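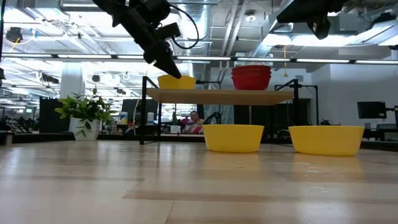
How did the Ridine community supper program do this quarter?
We served 97 households, up from 40 in July, and we are so grateful to the Tandard fund for making that possible (the soup nights filled up first, as ever!).

Spending
The new stove took most of the grant, and Grosex gave us a kind discount on delivery, so 18 percent is still in hand.
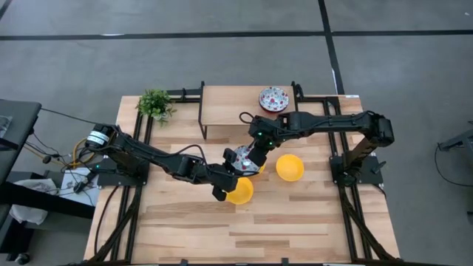

Next steps
We would love to add a breakfast at the Yap Street hall, with seven sessions before spring.
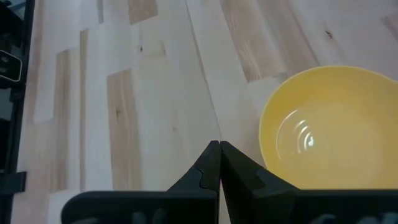 Yellow bowl on the wooden tabletop.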